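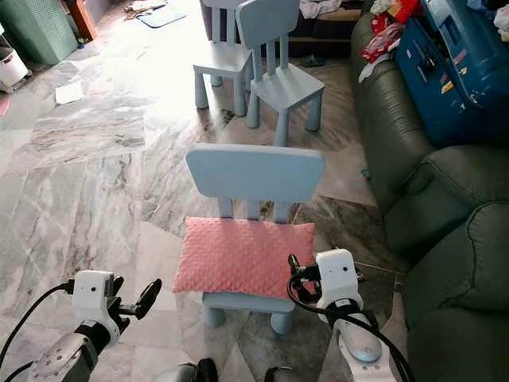

Pink cushion, little blue chair.

August, a bit after ten at night

Okay, so I finally cut into the corduroy. I've had it folded on the shelf since spring and I kept petting it every time I walked past, which is no way to get a skirt made. It's the rust colored one from Lockwood, wide wale, pretty heavy, and I was scared of it! But Amparo came over after lunch with her good shears and sort of stood there until I did it.

The pattern is the Jornow, the A-line with the buttons down the front. I'd traced it in a 30 waist back when I was feeling hopeful, then measured myself again this morning and had to retrace the front and both pocket pieces. Fine. It's paper. The hips are a 38 so I graded out between the notches and trued up the side seam with a dinner plate, as I don't own a proper curve (I did own one, I lent it to Cristian Cusi, I will never see it again).

Corduroy has a nap and you have to cut everything going the same direction. I know this. I said it out loud to Amparo. Then I laid the waistband facing upside down and cut it anyway. It's on the inside so I'm leaving it. She thinks I should recut and she's probably right, but there's only a skinny strip left and I want that for the belt loops.

Sewed the darts before supper. The left one has a little bubble at the tip that won't press out, so I'll unpick it tomorrow in daylight. I tried pressing on a towel so the ridges wouldn't go flat and that worked pretty well. The machine did not love four layers at the pocket corners – I turned the wheel by hand and held my breath.

Buttons are still a problem. Wilmer Usuga had a jar of old ones at the swap and I took the brown leather kind, the woven looking ones, but laid out on the front they look like something off my grandfather's cardigan. Maybe that's good? I can't tell anymore. The other choice is plain brass snaps, and I'd have to borrow the snap press from Teófilo Correa, and then I'd have to stay and hear about his trench coat. It's a gorgeous trench coat. It has been nearly finished for two winters.

Also I wore the Alley blouse today for the first time since I fixed the collar. It sits so much better now! I took the stand down just a hair and used the lighter interfacing, and it doesn't poke me in the chin when I look down. I want another one in the green check, with short sleeves, before it gets cold and I lose interest.

Things to buy: rust thread (down to the last bit on the bobbin), size 16 needles, hem tape. Call Lockwood and ask if there's any more of that corduroy, even a half yard.

Hem after the buttons. Or before? Look that up.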